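Chapter 3
Buying a Hand-Held Gripper Kit

A small workshop that wants a robot to handle household items must first decide how the robot will be shown the job. One choice is a kit of hand-held grippers. A person holds one in each hand, does the task, and the recordings are used for training later. This chapter looks at one such kit, the Momanell, sold by Draltbridge for $2,000 a pair.

Lakmal Munasinghe ran the trial for Liyanage, a furniture maker in Sedport. He chose everyday work: drawers, books and small potted plants.

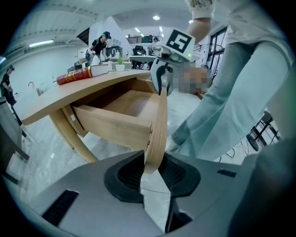
Drawers are a fair test of any gripper. The front panel has to fit between the fingers, and the pull has to stay straight or the drawer will bind. Munasinghe allowed 20 minutes of practice per person before any recording was kept.

The kit comes with padded fingers and marker cubes. Charging gear is extra – a point the price list leaves to the second page. Buyers should ask for a full quote, including freight and spare pads.
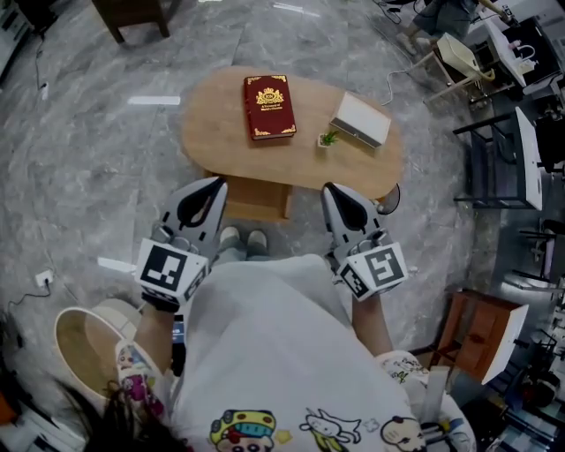
Tabletop work puts different demands on the user. Both hands are busy, so starting and stopping a recording needs to be simple. Wrist comfort also matters over a long shift, and weight should be checked in person before an order is placed.

Section 3.1 sets out the trial costs. Section 3.2 compares buying with hiring.

88 shares | 3 comments
© Draltbridge reader series, July 2023 | Contact us | Back to top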